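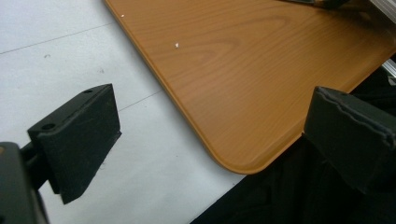 20/12/2018. Workshop notebook, glaze bench. I promised Florian Cordier I would write up the ash glaze before the holiday, while I can still read my own weighing slips, so this is that (with apologies for the handwriting in the margins, which was done with a mug in the other hand). The trouble all along has been telling one dark tile from another. What I am after is a proper matte black with no sheen to it, the sort that only shows a faint lighter rim along a bottom corner where it catches the light, and the July batch was never that. It came out of the kiln a lovely treacly brown, and I was very fond of it, but it wasn't what we had set out to make!

Anyway, the recipe. I went back to the Warkau ash, the coarse stuff in the blue tub, and washed it twice before putting it through the 60 mesh. Dry batch of 500 grams, same feldspar as before, with the whiting cut back a little and the clay put up to make up the difference. The Bailly clay takes up a lot of water and I always forget this, so the bucket sat like porridge until I let it down properly. Left it overnight and sieved again in the morning, which was dull but I'm glad I did it, as there were lumps.

Tile 17 is the one to look at. Cooled slowly from the top, peak reading 1,193 on the old controller (we still haven't checked it against cones, Florian, I know, I know). The surface is dry to the eye but quite silky under the thumb, and it has stayed put on the vertical face. Tile 16 had the same glaze put on thicker and has crawled badly at the foot. I think that is dust on the biscuit more than the glaze itself, but I would like to see it happen again before I blame the dust.

Things still to do: a lemon slice on 17 overnight to see if it marks. A line blend with the Rarnska iron, small steps this time. Ring Brinance about the feldspar, as the last sack looked pinker than the one before and I didn't like it much.

The rest of the bucket is under the bench with a lid on. Please don't tip it out, it only wants stirring.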